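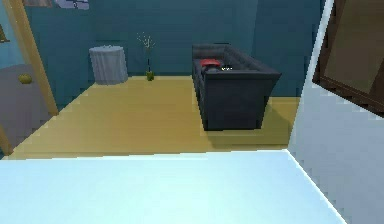
One of you wrote to me after last week's session to say that color temperature made sense on the board and stopped making sense the moment you got home and looked at your own kitchen. Why would a "warm" bulb have a lower number than a "cool" one? Fair complaint, and I rushed it, so I'm starting there.

Week 3: Choosing color for a room

The number on the bulb box is in kelvins, and it comes from heating up an ideal black object until it glows. At the low end it glows orange, and as it gets hotter it goes white and then bluish. So the physics runs backward from how we talk. We call orange light warm because of fires and candles, and we call blue light cool because of shade and snow, and the physicist shrugs. Just remember low number, yellow light. I have been doing this a long time and I still say it to myself in the store.

The next thing is that paint has no color in the dark (I know, I know). What you see on a wall is whatever part of the light the wall sends back to you. Change the light and you change the wall. A white with a drop of blue in it can look crisp under a north window and quite gray by evening lamp. A mustard that glows at dinner can go greenish under a cheap tube. So please, please don't pick paint in the shop. Bring it home.

How I test a color

Paint a big piece of card, bigger than you think you need, and leave a white border around it. Two coats. Move it around the room — by the window, in the darkest corner, next to the floor — and look at it in the morning, at midday and with the lamps on. I did the Grirmont reading room this way and went through 46 cards before we settled. The winner was one I'd put on the reject pile the first afternoon, when the sun was on it.

Neighbors matter

Colors lean on each other. Put a pale blue-white beside a tan floor and the blue gets bluer and the tan gets more orange. Put the same pale beside a deep teal and it can lose most of its blue and just read as white. It's called simultaneous contrast, and it's the reason people swear the store mixed the can wrong. Mostly the store didn't. Do the exercise with the gray squares from the Trurnuda packet if you don't believe me! Everybody thinks the two grays are different until they fold the sheet over.

Dark walls are the other thing I get asked about. Does a dark wall make a room smaller? Sometimes. A dark back wall with light surfaces in front of it can seem to drop away, because you lose track of its corners. Dark on all sides, with one small lamp, is a different story, and at Huet I got it wrong. We painted the whole entry a deep green and people walked through it as fast as they could. We redid it in June with a pale on the side walls and kept the green at the end, and now people stop and put their bags down.

Sheen, quickly

Flat paint hides bumps and marks easily. Satin wipes down better and bounces more light, and that shifts how the color looks, so test in the sheen you're going to buy. Big glossy pale surfaces under a strong light will show you glare and not much color at all. In a kitchen I'd think about the counter before the walls.

For next time

Make 3 test cards for one real room, yours or a friend's, and bring them with notes on what you saw at each time of day. Don't tidy up the notes. I like the ones where you changed your mind.

Also read the two Solutero sheets on undertones. The second is dull in the middle but the chart at the end is worth it, and we'll be using that chart in class with your cards next to it. If you can't get to the card stock cupboard, cereal boxes are fine — paint the inside and give it a coat of white primer first.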